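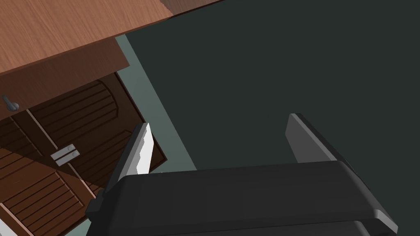 件名: Re: [barros-ml] 巻末索引の見出し語の立て方について
差出人: Josué Amaral
日付: 2024年7月2日
宛先: barros-ml

Amaralです。返事が遅くなりました。

Sebastião Mirandaさんのメールから引用します。

> 5月に回した索引の第一稿ですが、見出し語が700を超えてしまいました。
> 本文は400ページです。出版元のSkikilentからは、索引に使えるのは
> 二段組で12ページまでと言われています。
>
> 減らし方について意見をください。いま迷っているのは次の点です。
>
> ・人名をすべて拾うか、本文で論じている人だけにするか
> ・地名の新旧をどう扱うか
> ・「を見よ」と「をも見よ」を両方使うか
> ・注の中の語を拾うか
>
> 個人的には、注はすべて落としてよいと思っています。
>
> Miranda

順に書きます。

人名について。
全部拾うのには反対です。第一稿を見ると、謝辞に一度出てくるだけの人や、引用文献の共編者として名前が挙がるだけの人も入っています。索引を引いてそのページを開いた読者が、名前以外に何も見つけられないことになります。本文で二文以上を割いている人、または発言や文書が引用されている人に限るのがよいと思います。この基準で第一稿に印をつけてみたところ、約200語が落ちました。

ただし、第三章の港湾労働者の名簿は例外にしたいです。一人あたり一行しかない人がほとんどですが、家族の名前を探してこの本を手に取る人がいるはずです。名簿そのものがアルファベット順なので、索引では「労働者名簿」という見出しを一つ立ててページ範囲を示し、個々の名前は載せない形で足りると考えます。索引の冒頭の凡例にそのことを一行書いておいてください。

地名について。
現在の名称を主見出しにして、旧称からは「を見よ」で送る方式を提案します。第一稿ではStavvilleが主見出しになっている箇所と、旧称が主見出しになっている箇所が混ざっていて、ページ番号も二つに割れています。これはどちらかに寄せないといけません。本文では時代に合わせて旧称を使っているところが多いので、旧称で引く人も相当いるでしょう。送りの項目は一行で済むので、残しても分量はさほど増えません。

Gornumは少し事情が違います。村の名前と川の名前が同じで、第一稿ではまとめて一つの項目になっています。「Gornum(村)」「Gornum(川)」に分けてください。第五章の洪水の節は両方に入ります。

参照について。
「を見よ」と「をも見よ」は両方必要です。前者は主見出しでない語から主見出しに送るもの、後者は両方にページ番号があって関連するものをつなぐものなので、役割が別です。第一稿の「をも見よ」は多すぎます。「塩」から「漁業」「税」「倉庫」「道路」に飛ぶようになっていますが、「道路」を開いても塩の話は出てきません。飛んだ先で関係がわからないものは削ってかまいません。

それから、「桟橋」は「埠頭」を見よ、「埠頭」は「港湾施設」を見よ、となっているところがあります。二回たどらせるのはやめて、どちらも直接「港湾施設」に送ってください。

注について。
ここはMirandaさんと意見が違います。全部落とすのは乱暴だと思います。典拠だけを示す注は落としてよいですが、この著者は注の中で議論をする癖があり、第二章の注55などは一ページ近くあります。度量衡の換算についてまとまって書いてあるのはあそこだけです。内容のある注は「132n55」のように、ページ番号のあとにnと注番号をつけて拾うのが普通のやり方です。

以下は質問になかった点です。

ページ番号が長く並ぶ項目が目につきます。「漁業」の下には、小見出しなしで数字が三行続いています。これでは引いた人が一つずつ開くしかありません。番号が七つを超えたら小見出しを立てる、という目安はどうでしょうか。小見出しは改行せずに追い込みで組めば、ページ数は抑えられます。

範囲の書き方もそろっていません。「84-7」と「84-87」が混在しています。どちらでもよいのですが、前作の「Barros家文書目録」では省略なしで組んでいるので、今回も「84-87」に統一するのが楽でしょう。Anselmo Barrosさんが当時の組版指定をまだ持っているはずなので、書体の指定と一緒に確認をお願いします。

配列は語順配列ですか、字順配列ですか。第一稿は途中で切り替わっているように見えます。Sの項の後半から字順になっています。ソフトの設定が変わったのではないでしょうか。複合語の地名が多いので、私は語順のほうが見つけやすいと思います。

最後に作業の順番ですが、ページ番号の最終確認は再校が出てからにしてください。Osvaldo Assunçãoさんから第四章に図版が一枚増えると聞いています。そこから後ろは番号がずれます。見出し語の整理と参照の整理は初校のままで進められるので、先にそちらを片づけましょう。

AからGまでは私が印をつけたものがあるので、希望があれば送ります。HからMまではLeonidas Sfakianakisさんが見ると前に書いていましたが、まだその予定でよいか、返信をもらえますか。残りの分担は決まっていません。

Josué Amaral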